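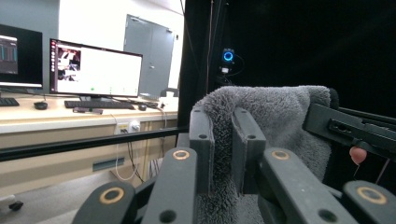 How many visitors can try the gripper in one session?
Groups of three work best. Larger groups should be divided before they enter the demonstration room.

4. Running the visitor demonstration

This section is for the person who leads the towel demonstration on an open day. It is written for the Norano hand-held gripper and the Revum recording software, version 2. If your site uses the older version, the menu names are different, but the order of the steps is the same.

4.1 Before the doors open

1. Switch on the recording computer and log in with the visitor account. Do not use a staff account, as visitors will see the screen.
2. Open Revum and create a new session. Write the name of the open day in the title field.
3. Check that the storage bar shows enough free space for the whole day. One complete day at our centre made 197 recordings.
4. Open and close the gripper several times with no towel. The movement should be smooth in both directions.
5. Look at both finger pads. Remove any threads that remain from earlier use.

Note: Fleece and terry towels leave more fibre than thin cloth. Clean the joints with a soft dry brush at midday and again after closing.

4.2 Showing the grip

1. Stand so that every visitor can see your hand and the towel at the same time.
2. Bring the two pads over one layer of the towel and close them slowly.
3. Lift a little, then stop. Let the visitors look at how the cloth hangs from the pads.
4. Explain that thick cloth is easy to catch but difficult to place. The folds move each time it is lifted – even a trained operator will not get the same shape again.
5. Lower the towel, open the pads fully and take the gripper away.

Caution: Keep fingers, sleeves and scarves away from the linkage arms while the gripper is closing. Long hair must be tied back.

4.3 Letting the visitors try

1. Give the gripper to the first visitor handle first.
2. Start the recording and tell the visitor that it is running.
3. Allow 2 minutes for each person. Children under the age of your site rule need an adult beside them.
4. If the towel slips out, do not help with the free hand. Ask the visitor to open the pads and begin again.
5. Stop the recording before the gripper is passed to the next person.

Note: Some visitors prefer only to watch. They may stay in the room, behind the person who is trying.

Caution: Do not pull the cables when you move between the desk and the towel. Walk on the open side.

4.4 After the last group

1. Close the session in Revum and wait for the message "Saved".
2. Leave the pads open for storage. A pad that is stored under pressure can lose its shape.
3. Write any fault in the Hasance logbook, with the time and the colour of the towel.

Related sections
Cleaning the finger pads
Replacing a joint bearing
Visitor consent forms
Revum: exporting a session

Search this manual
Enter a word Go

Grabowska Demonstration Centre – Contact the manual team – Copyright Grabowska – Back to top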